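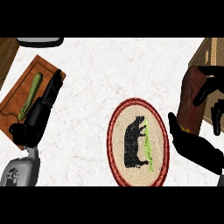 4.2 Loading the kitchen practice task in Plindano

Before you begin, close all other Stovix sessions. The task needs 6 GB of free memory on the graphics card.

1. Open Plindano and choose Tasks, then Kitchen, then Counter.
2. Set the number of arms to 2. The left arm is always listed first.
3. Press Reset. Wait until the status line says Ready.
4. Select the right arm and load the grip file for the bread. For the cucumber on the cutting board, select the left arm and load its own file.
5. Press Run. You can stop at any moment with the space bar.

Note: The fingers are long, so a grip on the loaf must be checked from the top view and also from the side view. The top view alone does not show the height above the counter.

Note: The practice set contains 396 start positions. The full set has 3,298 and must be downloaded separately from the Plirero page.

Caution: Do not change the arm number during a run. The program will close and the recording is lost.

If Reset takes longer than 2 minutes, restart the program and repeat from step 1.

Text of this section: Konrad Jakubowski. Last changed in May.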